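スピーカーノート「双腕セルのお守り 配線とサーボと手首カメラ」
2021年11月24日 社内技術共有会(持ち時間は質疑込み)

[1枚目 タイトル]
こんにちは、高木です。Flillow班の双腕セルの面倒を見ています。今日は学習の話もモデルの話もしません。毎朝の立ち上げと、壊れたときの直し方だけです。地味ですが、私はこの話が大好きなので、早口になったら手を挙げて止めてください!

[2枚目 セルの構成]
木の天板に腕が2本、左右対称。手首の上に小さいカメラが1台ずつ。腕のリンクに沿ってケーブルをクリップで留めています。
※ここで一度、サーボに触ったことがある人に手を挙げてもらう。少なければ次をゆっくり。

[3枚目 まずLEDを見る]
手首側から見ると、指の向こうにサーボが並んでいて、緑のLEDが見えます。電源投入後、PCを開く前にこれを目で追います。消えているところがあれば、疑うのはその一つ手前のコネクタ。サーボ本体を外すのはずっと後です。8月に私は逆をやって、元気なサーボを3回も外しました。
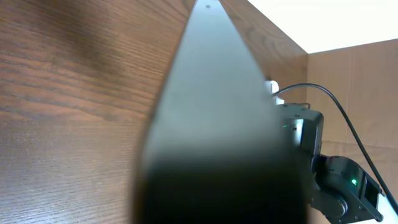
図1 手首カメラの視点。右側にサーボ2個と緑のLED

指がこれだけ大きくぼけて写るのは、この位置のカメラなら普通です。見てほしいのは指の輪郭が画面のどこを通るか。取り付けブラケットが少し緩むと、まず輪郭がずれます。基準画像を半透明で重ねて比べる、これが本当に気持ちいいくらいよく分かるんです。
※デモは時間があれば。

[4枚目 ケーブルの余長]
断線の記録を見返すと、ほとんどが手首の手前でした。短いと曲げたときに引っ張られる、長いと指に引っかかる。うちの決めごとは、手首を端まで回した姿勢でクリップを留めること。まっすぐ伸ばした姿勢で留めると必ず後悔します。Gough さんが作ってくれた留め順の表、共有フォルダの Nellemix に入っています。印刷して壁に貼ってください。

[5枚目 全体を見る]
手首の次は一歩引いて、両腕を一度に見ます。

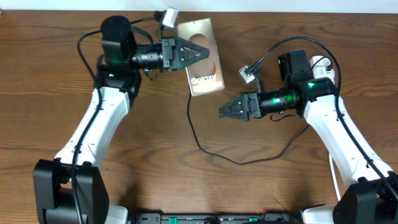
高木 みさき

ケーブルの弧を左右で見比べてください。腕の外側を通って、上で回り込むところです。見慣れてくると、片方だけ膨らんでいるのが一目で分かるようになります。
天板の上の黒いケーブルにも注目。こういう線は、動かす前に行き先を指でたどります。両手先が動く範囲に線が残っているときは、どかすか固定してから開始。
ワークは「Galaxy」と印字のある箱です。角がはっきりした箱は、指先の位置を目で確かめるのにとても具合がいい。左の指先が箱の左側に重なって見えますが、上からの視点だけで高さを判断しないこと。手首カメラに切り替えて確認します。

[6枚目 ねじと記録]
増し締めは動作100回ごと。対象は指の根元、手首ブラケット、カメラの短い支柱。締めたらペンで合いマークを入れる。
記録簿は前回の時点で232行になりました。読み返すと面白いですよ、Lloyd さんの「異音、ただし機嫌はよい」という行が私のお気に入りです。真似するなら、どの関節かも書いてください。

[7枚目 サーボ交換の手順]
・電源を切り、LEDが消えたのを見る
・腕を手で支えてからねじを抜く
・コネクタは線を引かず、樹脂の部分を持つ
・新品にIDを書き込むときは、そのサーボだけをつなぐ
・取り付け後、低速で一往復。手は非常停止の上
※IDの話は必ず質問が出る。重複したときの症状は口頭で(2個が同時にびくっと動く)。

[8枚目 お願い]
朝の点検当番をもう1人募集中です。Meredith さんと私で回しています。手を動かすのが好きな方、ぜひ! 点検表は会場の後ろに置いてあるので、帰りに1枚持っていってください。
質疑へ。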